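Equipment > Two-arm work cells > Bravholm bench cell

Bravholm Bench Cell: what to plan for before you order

Last updated: Tuesday, January 3, 2023

Print this page | E-mail this page

Thank you for looking at the Bravholm. We get a lot of calls from people who have a bit of money set aside for the year and want to know what they should put their name down for, so we've tried to write this page the way we'd talk it through with you over the phone (and you're still very welcome to ring).

The Bravholm comes as a two-arm cell on a metal frame, with a gripper on each arm and a small camera at the wrist. Most of our customers start with light sorting: wrapped snack bars, sachets, small boxes, whatever they already have plenty of in the storeroom. It's a lovely way to begin, as the goods are cheap and you can see straight away how the fingers cope with a slippery wrapper.

Please do think about the table early on. People spend weeks comparing arms and then grab whatever bench is free, and a bench that rocks will spoil a good month of work. We can supply a top in your choice of colour, or you can fit your own, so long as it's level and sits inside the rails.
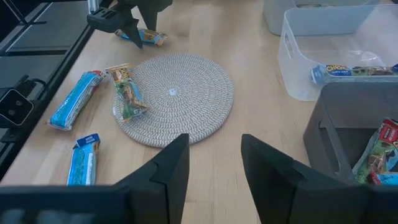 Bins are the next thing, and the cheapest part of the whole order. Buy more than one kind. Clear plastic and dark plastic look very different to a camera, and you'll want to try both before you settle on a size and buy 200 of them. A cut-out handle is handy for whoever is emptying them at the end of a shift.

Fingers wear, so budget for spares. The Huet finger set fits both grippers, and we'd suggest keeping a second set in the drawer from day one. If your goods are very thin or very flat, tell us when you ask for the quote and we'll send a few finger shapes for you to try.

The rest of the planning is mostly floor and time:

Delivery: 18 weeks from deposit
Training: 19 hours, spread over as many visits as suits you
Installation allowance: $3000, which covers levelling, cabling and the first camera set-up
Service plan: Clenden cover, renewed each April

If your financial year doesn't line up with April, let us know and we'll write the first invoice for a part year. Flellum also holds a few cells for hire, and your hire fees come off the purchase price if you decide to keep the one you've got.

Quotes are free and we're happy to do two or three versions, say one with spares and one without, if that helps you make your case to the people holding the purse strings. Send us a rough sketch of the room with the doorways marked.

Print this page | E-mail this page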